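The White Table

The table came with the apartment. It was white and wide, and the landlord said it had been there for three tenants before me and that I could keep it or put it out on the curb. I kept it. I had two suitcases and a box of kitchen things, and it seemed wrong to start by throwing out furniture.

It was a bigger table than the room needed. I ate at one end the first night, soup out of the pot, and looked down the length of it. Somebody had worked at it. There were scratches, thin ones, and small dark specks that I took for crumbs until I tried to wipe them off. I tried dish soap, then baking soda, then an eraser. The specks stayed where they were. 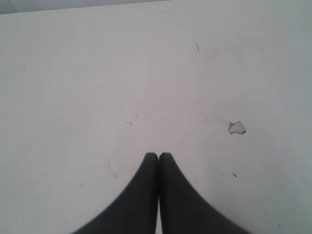
I had moved to Tredesthorpe in August to take a job at Tapia, which made labels. Jar labels, mostly, and the stickers that go on fruit. My part was to read them before they were printed. I read the word "ingredients" all day, and the weights, and the addresses of the packers. At the end of the first week I had caught 13 mistakes, and my supervisor said that was fine but that the man before me had been faster.

I asked where he had gone. She said he had moved back home to look after his mother.

I had a mother too, and she called every evening at seven. She wanted to know what the place looked like. I told her it had a good window and a large table. She asked what was on the table and I said nothing yet, and she said I should buy a plant.

I didn't buy a plant. I bought a chair, secondhand, and carried it home 13 blocks with a stop at every corner. With the chair there I could sit properly, and I began bringing work back with me – long sheets of proofs, folded in half. I would lay them out flat and read them with a ruler under each line.

When the sheets were put away I sometimes went on looking at the table. A place on the right side bothered me. It looked like a chip in the coating, with a jagged outline, smaller than my thumbnail. Some evenings I thought it was a chip and other evenings I thought it was a scrap of something lying flat, a corner of a label maybe. I could have settled it with a fingernail. I left it alone.
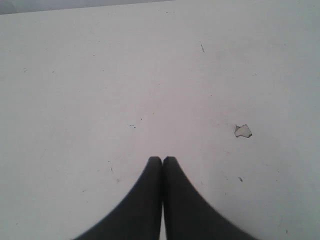
By winter the window was no help. It was dark when I left and dark when I got back, and the ceiling bulb put my own shadow over whatever I was reading. I missed a wrong weight on a honey label, 189 grams where it should have said 198. The customer was a firm called Linau and they had already glued the labels on. My supervisor put one of the jars on my desk and went back to her office without a word.

I told my mother about it that night. She was quiet for a bit and then asked what kind of light I had.

The store on the corner was called Dorunetti and it sold everything from mops to frying pans. The lamps were at the back. The cheap ones clipped onto things, and I had nothing to clip one onto. I chose a white one, a long flat bar on top of a pole, with a round base that had outlets in it, so that I could plug other things into the lamp. I had only a phone charger and a kettle. I paid and carried it home under my coat.

I set it down to one side, moved it back a little from where my elbow would go, and sat down.

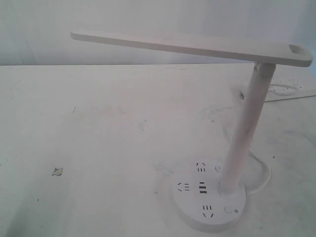 "Is it bright enough?" my mother asked when she called.

"It's bright enough to read the small print," I said. "I haven't tried it with the ceiling bulb off yet."

She told me to try it while she waited, so I got up and turned the bulb off. Then I read her a jam label, all of it, down to the packer's address. She said it sounded like too much sugar. We talked until nearly eight.

I did better after that. I read slowly and I went over the numbers twice, once forward and once from the end. In January there was a run of 200 labels for a spice company, every one of them different, and I took them home in batches. The last batch had 100 in it. I finished after midnight and found a misspelled "cardamom" on the third from the end. I was so pleased that I got up and washed the pot.

Then I came back and cleared everything off. I stacked the proofs in their folder and put the ruler in the drawer. I wiped the table from one end to the other, although I knew by now what would come off and what wouldn't. The jagged little piece was in its usual spot. I wiped around it.
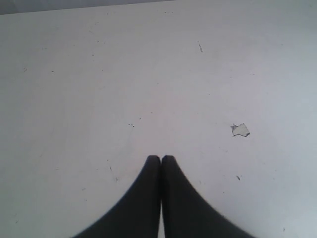

"Are you going to keep that table?" my mother asked, the first time she came to visit.

"I think so," I said. "I'm used to it, and it won't go down the stairs without taking the legs off."

She had brought a plant, wrapped in newspaper. She walked the length of the table with it, set it down at the far end, and then moved it closer to the window. She took off her coat and asked where I kept the cups. I showed her, and I plugged the kettle in.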